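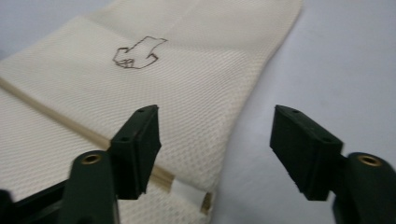 Cream waffle weave, with a hand-drawn outline in dark brown.

THE CLOTH THAT STAYED IN THE DRAWER

Waffle weave is back in the kitchen, the bathroom, on the bed. Lutfa Wickramasinghe asks the people who make it, mend it and fold it what all the fuss is about

Start with the drawer. Mine is the second one down, left of the cooker, and it sticks. Tea towels, napkins, a pillowcase I use for straining, two things from my aunt that might be tray cloths. I emptied the lot on to the bed last week, meaning to write about linen, and ended up with a heap of waffle. Cream mostly. One that was blue in 2004.

I hadn't bought any of it on purpose. It just gathers.

Waffle weave, if you've never looked closely, is a cloth made of little squares with raised edges. The threads go slack in the middle of each square and tight at the sides, so you get a dip and a wall, a dip and a wall. The dips hold water. The walls keep the cloth off your skin a bit, so it dries quickly and doesn't cling. Nothing clever about it. Old cloth, old trick.

Teodor Wikström has been weaving it for most of his working life. His firm, called simply Wikström, is two rooms and a yard, and when I ring he is eating.

"People want it flat," he says. "They iron it! Why do they iron it? You buy the squares and then you iron out the squares."

So. Don't iron it. Wash it warm, give it a good hard shake, hang it up. It'll come out of the first wash smaller than it went in, sometimes a lot smaller, and this is where most complaints come from. Wikström washes everything before it's cut. Plenty of makers don't and you should ask before you pay.

Cheap waffle gives itself away at the hem. The edges go wavy after a month because the band and the middle have shrunk by different amounts. Look for a hem that lies straight when the cloth is folded in half. Fold it in the shop. Let them stare.

DRAWING ON IT

The other thing going on — and I'd missed this completely — is people drawing on the stuff. Brown line, cream ground, no colouring in. Blocky animals, bits of coastline, shapes that could be a boot or a country. You trace round something, or don't, and you leave it wobbly.

Idun Lunde runs evening sessions under the name Panenness, in the room over a bike shop. There are 50 names on her waiting list for September. She is brisk about it.

"Waffle is a horrible surface to draw on. The pen jumps. Every square is a little hill. If you want a smooth line go and buy a sheet."

I went along on a Monday and she's right, it's horrible. The nib catches on a ridge, then drops in the dip and the ink spreads. Go slowly and it bleeds, go fast and you skip. My hare came out as a sort of anvil with ears. The man next to me, Ebenezer Essien, was doing his brother's allotment from memory and had run out of room for the shed.

Her advice, scribbled down in the order she gave it:

Wash the cloth first, no softener. Softener stops the ink taking.

Fabric pen, medium tip. Fine ones snag.

Put card underneath or you'll have two drawings.

Work away from seams. A line that crosses a seam always looks like a mistake, even when its a good one.

Leave it overnight. Then a hot iron on the back through a cloth, which I pointed out goes against everything Wikström says. She shrugged. Once only, she says, and shake it out after.

Essien did have a tip of his own, which was to draw with the cloth folded the way it'll end up on the shelf. That way the picture sits on top. I thought this was fussy and then I did it at home and now I do it with all of them.

FOLDING, WHICH PEOPLE GET CROSS ABOUT

Thirds longways, then half, then half again. That's what I do. Eilif Lindqvist, who buys for the homeware shop Zeltiletti, says no, roll it, because a sharp fold squashes the squares along one line and you can see it for days. She's got 818 of the things in the stockroom so maybe she would know.

But a rolled towel rolls out of my drawer and on to the floor. So, thirds.

What we agree on is not packing them tight. Waffle wants air. Stack four and stop, start another pile. Put the thickest at the bottom and turn the folded edge to the front so you can pull one without bringing down teh rest. If there's a care label, fold it to the inside, or snip it off if it scratches, but write the wash temperature somewhere first. I have not done this and I regret it.

WHAT TO BUY

For drying up: a plain cotton, mid weight, with a loop. Wikström's is lovely and dear. The Pliseo one is thinner, costs half as much, and is what I reach for.

For the bath: heavier, bigger squares. Cotton and linen mixed if you can find it. Takes a few washes to soften up. Stiff as toast before that.

For drawing on: the smallest squares you can get. Lunde uses offcuts and so should you.

For a bed: a blanket, not a sheet. I slept on a waffle sheet for a week for this piece and woke up printed.

The blue one from 2004 has gone back in the drawer, by the way. There's a hole near the corner and I've darned it in brown, badly. Ebenezer has asked for the pillowcase.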